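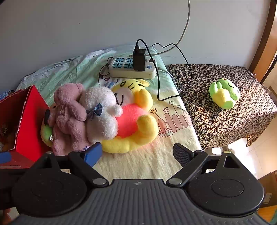
Page last updated: Friday, July 12, 2019

BRULSIDE NEIGHBORS, ISSUE 322
Small Rooms: The Plush Toys Get Their Day

After the big kitchen cupboard issue in March we asked what you wanted next, and the answer came back loud and clear: stuffed animals! Where to put them, how to wash them, and how to choose when there are too many for the bed and every single one has a face.

So this month we're on the bed, with the whole soft crowd out in the open. I love this job. You think you own a few plush toys, and then you pull them off the shelf and out of the blankets and they take up half the mattress. Our bunch has a shaggy white one with a bow at its neck (my favorite, I can't help it), a dusty pink one with long legs, a big yellow one in red, and some green at the back of the heap. They look wonderful piled together, and I'd happily leave them that way all week.

But to business! Start by picking up each toy and giving it a good going-over. Check the seams under the arms and around the neck, then look for the tag. Plenty of ours still have theirs, and it's worth reading before anything goes near water. Most ordinary plush will take a cold, gentle wash inside a zipped pillowcase. Untie ribbons first if they untie. Long shaggy fur needs air and patience, so skip the dryer and go over it with a soft brush while it's a little damp, and again when it's dry. It comes up so beautifully!

Clear the outlets too. Beds in small rooms end up doing everything, and if yours is also where the power strip and the charger live, find them another spot before the toys go back. A hard shelf or the floor by the wall is much better than bedding. Eyeglasses need a proper home as well (I have sat on two pairs).

Then comes the keepsake box, and this is the part I was most excited to write up. Any sturdy cardboard box will do, and a slightly worn one is perfect. The bright red one is full of the sort of thing that never belongs in a drawer: a pine cone, a roll of tape, a little yellow gourd shape, a folded piece of red-and-white fabric, a red packet with gold characters on it. Stand the flat things up along one side and let the lumpy things have the rest. 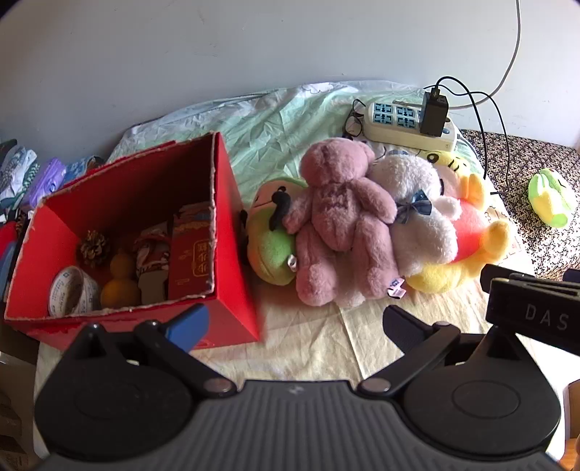
Red box on the left, plush company on the right.

If you do end up with toys to pass along, the swap shelf at Jullell House takes clean plush in any size. The shelf has rehomed 900 of them so far, which just delights me. Bag them dry, please, and leave the top of the bag open so people can see who's inside. The Abbasi Street laundry room has the gentlest machine in the neighborhood for anything delicate.

Next month: blankets, and the great Flasta Court coat rack. Send us your folding tricks by the usual email!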